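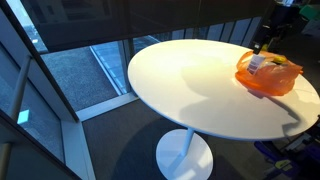 The case for testing grippers on awkward things

By Dwayne Ferreira

Organisations that buy robotic grippers tend to choose them by reading a table. The table gives a maximum load, an opening width, a closing speed and a price, and the purchaser selects the row that appears to offer the most for the money. It is an orderly way to spend a budget. In the view of this writer it is also a poor way to choose a hand, and those of us responsible for evaluation should say so more plainly than we have done.

The objection is a simple one. The figures in such tables are obtained with rigid test pieces: steel cylinders, machined blocks, occasionally a glass bottle. These objects have a known shape before the gripper closes and the same shape afterwards. Very little of what passes through a shop, a kitchen or a returns desk behaves in this manner. A crumpled plastic bag has no fixed outline at all. Its folds change as soon as a finger touches them. If the film is translucent, a camera may see the bag, the contents, or a mixture of the two, and the controller must decide which of them it has been asked to pick up.

At Lirkby, where the present round of comparisons is being carried out, the soft items have been given the same standing as the blocks and cylinders. The test set contains 31 items, of which 11 are bags, pouches or wrapped goods. An orange bag on a white table is a modest thing to place beneath an expensive arm, and visitors sometimes remark on it. They are usually expecting something heavier. Yet the bag separates the candidates more quickly than any weight we possess.

Two grippers have been compared so far. The Plomon is a two-finger parallel design, stiff and exact, with a good record on boxed goods. The Sumampouw has softer fingers which bend around whatever they meet. On the rigid items there was little to choose between them, and a reader who saw only those results would reasonably buy the cheaper. On the bags their habits were quite different. The Plomon, when it was brought down in the right place, took hold of a fold and kept it. When it was brought down a little to one side, it closed on air. The Sumampouw was more forgiving of a poor approach but was inclined to gather film without reaching what lay inside, so that the load hung low and swung during the move.

Neither of these faults would appear in a table. Both would matter a great deal to the person who had to stand beside the machine and put matters right.

It will be said, fairly, that soft items are difficult to test in a way that can be repeated. A steel block can be returned to its mark. A bag cannot be crumpled in the same way twice, and a supplier whose product has done badly may claim that it was given the harder crumple. This complaint has been put to us in writing and it deserves a proper reply. Our practice is to make five attempts with each gripper on each item, to rearrange the item by hand between attempts, and to publish every attempt, including those in which the operator placed the item badly. The spread of results is then part of the finding. A gripper which succeeds only on a tidy bag has told us something useful, and to remove the untidy attempts from the record would be to hide it.

I would go further and suggest that the demand for perfect repetition has done some harm. It has encouraged laboratories to measure what is easy to hold still. Purchasers have then taken those measurements for a general account of ability, which their authors seldom intended. The blame is shared. A laboratory that knows its figures will be read in this way has a duty to print the limits beside the figures, in type of the same size.

A second objection concerns the surroundings. Several correspondents hold that comparisons should take place in a closed room under fixed lamps, so that the camera is given the same picture each time. For the early tuning of a vision system this is sensible advice. For a comparison intended to guide purchasers it seems to me mistaken. Daylight through a large window falls unevenly on a glossy white surface, and the arm throws its own shadow over the very area in which it must work. Shops and kitchens present the same conditions. A controller that takes a shadow for an edge should be found out before it is bought.

There is a cost to this, and I do not wish to make light of it. Runs made in changing light take longer to review. The light must be noted for every attempt, and a run made in the morning should be compared with others made in the morning wherever this can be arranged. Our colleagues at Presbridge, who prefer the closed room, complete their reviews sooner than we do. Their figures are tidy and I have no doubt that they are correct. My question is whether they answer what a purchaser needs to ask.

The label on the bag provides a small instance of the same point. Labels are commonly removed from test items so that they will not confuse the camera. We leave them on. Goods arrive with labels, and a pale rectangle on a bright bag is precisely the kind of feature on which a grasp planner may settle, whether or not there is anything beneath it worth holding. To strip the label is to do part of the robot's work for it.

What should change in practice? Buyers should ask every supplier for results on soft and wrapped goods, and should treat the absence of such results as a result. Suppliers should be permitted to tune their controllers before a comparison but not between items. Test bodies should publish their failures attempt by attempt, with the recorded images, and should resist the single score out of a hundred for which marketing departments continue to ask.

The Lirkby comparison will resume in January with the wrist cameras exchanged between the two grippers, so that the effect of the hand may be judged apart from the effect of the eye. The item set will remain as it is, bags included. Suppliers who wish to comment on the method are invited to do so before the runs begin, and their comments will be printed with the results.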